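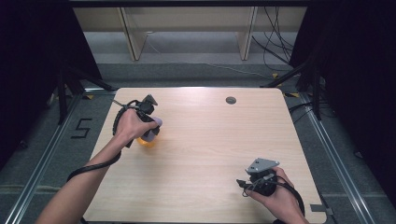

Desk Surfaces and Cable Openings: Gallery, Page 4

The tops on this page are light wood with rounded corners. They were ordered for the Brasbridge rooms and are listed in the furniture schedule under Desivstead, the name of the series. Notes are kept short. Dimensions, where they matter for installation, are on the fitting sheet and are not repeated.

Posted 5/22/21

Surface

Pale wood, fine grain, running in horizontal streaks as seen from the working side. The finish carries a soft sheen toward the far edge. Glare was checked from a seated position and accepted. A darker finish was quoted by Skanik and declined on cost.

Corners

Rounded. Square corners were used in the earlier order and chipped during moves between rooms. The radius is the same at all corners, so a top can be turned end for end before the grommet hole is cut. After cutting, orientation is fixed.

Grommet

Small, round, dark gray, set flush into the wood near the far right. A raised rim was tried on the first batch and caught on paper and sleeves. The flush insert is a press fit. Do not glue it. If it turns in the hole, replace the insert and leave the hole alone.

Position of the grommet follows the outlet side of the room. In rooms with outlets on the left, the drawing is mirrored. Check the drawing before cutting — a wrong hole means a new top.

Edge bracket

Small and dark, at the near right corner. It sits at the edge of the surface and should be checked for play when the table is moved. Tighten by hand only. Power drivers have stripped the pilot holes on 5 tops so far.

Floor

Gray carpet. The table stands directly on it, without a mat. Allow the carpet to settle under the feet before leveling, then level again after a week of use. Silver metal rails run along both sides of the floor area and set the usable width. Keep the table clear of the rails on both sides so that a vacuum head can pass.

Floor marking

Position numbers are laid out in black tape. The 5 is between the left rail and the table. Tape was chosen over paint so that positions can be renumbered. Lift old tape slowly and pull it back flat against the carpet to avoid raising the pile.

Cables

Black cable, coiled where slack is needed. Leave enough length for the forearm to travel across the full top. Cables in use at the near edge stay loose. Fixed cables go through the grommet.

Care

Wipe with a damp cloth along the grain, then dry. No solvent cleaners. Rawashdeh supplies the touch-up sticks for this finish; order by the code on the fitting sheet and test on the underside first. Small scratches across the grain show more than those along it and can be left until the annual check.

Stock

The order covered 67 tops. Spare inserts are stored with the brackets, in the cabinet marked Desivstead. Carpet tape is reordered in May.

Page 5 covers legs and leveling feet.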